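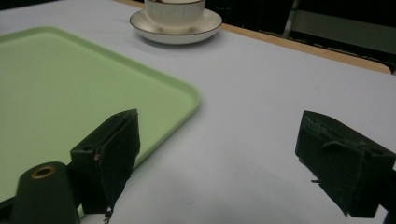
Nutby 手持ちグリッパー(左右2台セット)

メーカー:Skanix
取扱:Rusta 計測・ロボット機器
区分:デモ機貸出あり/受注生産
掲載内容の更新:2019年5月24日

製品の概要

Nutbyは、人が手に持って操作する二本指のグリッパーです。ロボットアームに取り付ける前に、指の形やカメラの向き、つかむ順序を卓上で検討する用途に向いています。左右で1台ずつ持てるので、片手で押さえてもう片方で拾う、片手から片手へ渡すといった両手作業もそのまま試せます。

本体側のカメラは指の間を見る向きに付いています。映像とマーカーの位置は有線で記録用PCに送られ、左右の時刻は制御箱で合わせます。無線の構成はありません。

主な仕様

質量:402 g(1台、ケーブルを除く)
指の最大開き:69 mm
本体全長:300 mm
駆動:手動(握り込みで閉、ばね戻りで開)
指先:柔らかいパッド付き、交換式
マーカー板:白地に黒点、各台の上部に固定
接続:有線、左右個別
付属品:制御箱、ケーブル2本、交換用パッド1組、六角レンチ、校正シート

左右の本体は同じ部品で組まれています。ケーブルの出る向きだけを組み替えてあり、お客様の側で入れ替えることもできます。入れ替えた場合は校正をやり直してください。

指先パッドについて

標準パッドは表面が柔らかく、物に当たると少しつぶれて面で支えます。食器の縁、木のさじの柄、厚紙の箱などはこのパッドで扱えます。薄い紙を1枚だけ拾う作業、濡れたガラスを持ち上げる作業には向きません。

パッドは消耗品です。使っているうちに表面にしわが寄り、縁が毛羽立ってきます。しわや毛羽だけであれば保持力に大きな差は出ませんが、ほつれた部分がカメラに映り込むことがあります。端が垂れてきたら切るか、パッドごと交換してください。左右の指は必ず同時に交換します。片方だけ新しくすると、閉じたときの中心がずれます。

Khumalo製の硬質指との比較

Rustaでは今年3月に、標準パッドとKhumaloの硬質指を同じ本体に付けて比べました。日用品14点を台の上に置き、つかむ、持ち上げる、別の場所に下ろす、という動作を同じ担当者が繰り返したものです。数値を競う試験としては行っていません。気づいた点を下に書きます。

細い柄のもの
標準パッドは柄が多少斜めに入っても外れにくく、持ち直しが少なくて済みました。硬質指は指の面と柄をそろえる必要があります。そろえば先端の位置は硬質指のほうが安定します。標準パッドではパッドがたわむ分だけ、柄の長いものほど先が振れます。

縁のある浅いもの
トレーや皿の縁は、硬質指のほうが差し込みやすい結果でした。標準パッドは厚みがあるので、台と縁の隙間が狭いと指先が入りません。片手で反対側の縁を軽く押さえて浮かせると入ります。

丸い器
どちらの指でも持てます。硬質指は強く握ると音が出ます。釉薬のかかった器では滑ることがあり、標準パッドのほうを勧めます。口径が最大開きを超える器は縁をはさむことになるので、中身を入れた状態では行わないでください。

映像の見え方
標準パッドは色が暗く、手前で広い面積を占めます。白い台の上では指と物の境目がはっきり分かれますが、暗い色の物では輪郭が指に紛れることがあります。硬質指は細いため視野は広く取れます。ただし金属色の面に照明が映り込み、露出が変わる場面がありました。

卓上の準備

台の上には無地の明るい紙を敷くことをお勧めします。模様のある机では、マーカーの検出に影響はなくても、あとで映像を見返すときに物の位置が読み取りにくくなります。紙は四辺を留め、途中でずれないようにします。

置く物は少なめに始めてください。最初の練習には、トレー1枚、受け皿に載せた器、木のさじがあれば足ります。さじを片方のグリッパーでつかみ、もう片方は開いたまま待たせておく、という動作から入ると、左右の持ち方の違いがつかみやすくなります。 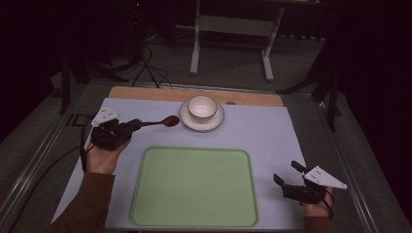
慣れてきたら、待たせているほうの手でトレーの縁や器を支える動作を加えます。このとき両方のマーカー板が上のカメラから見える角度を保ってください。手首を内側に深く倒すと板が寝てしまい、位置が一時的に取れなくなります。短い欠けは前後から補われますが、長く続いた区間は記録ソフト側で無効と表示されます。

ケーブルは手首に沿わせ、台の外側へ逃がします。台の手前に垂らすと袖や椅子に引っかかります。長袖の場合は袖口をグリッパーの握り部に巻き込まないように注意してください。

上方カメラの取り付け

本製品に上方カメラは含まれません。三脚やフレームに取り付けた市販のカメラ、または頭部に装着するカメラを利用できます。頭部装着の場合は作業者の視線に近い映像になりますが、マーカーの検出範囲は頭の向きに左右されます。位置の精度を優先するときは固定カメラを併用してください。

台の周囲にカーテンを引くと、窓からの光の変化を抑えられます。照明は片側から強く当てず、白い台が飛ばない明るさに下げます。

ロボットアームへの移行

指先と取付部の寸法は、Skanixのアーム用グリッパーと共通です。手持ちで決めた指をそのままアームに移せます。他社のアームで使う場合は変換板が必要になり、Khumaloの小型アーム用は在庫があります。それ以外は図面をいただいてから製作します。

手持ちでできた動作がアームで必ず再現できるとは限りません。人は手首を大きくひねって障害物を避けるため、アームの可動範囲を外れることがあります。移行の予定がある場合は、アームの設置位置を先に決め、その側から手を入れるようにして記録を取ってください。

貸出と注文

デモ機は左右セットで貸し出します。標準パッドと硬質指の両方を同梱しますので、お手元の対象物で比べてからお選びください。貸出中のパッドの摩耗は通常の範囲であれば請求しません。マーカー板の傷や曲がりは校正に影響するため、返却時に確認します。

片側1台のみの注文も受け付けています。あとからもう1台を追加するときは、先に納めた本体の番号をお知らせください。制御箱の設定を合わせて出荷します。

交換用パッドは1組(指2本分)単位、硬質指も同じく1組単位です。ケーブルの延長品は長さにより納期が変わります。見積もりの際は、対象物のおおまかな大きさと材質、記録用PCのOS、上方カメラの有無を書き添えてください。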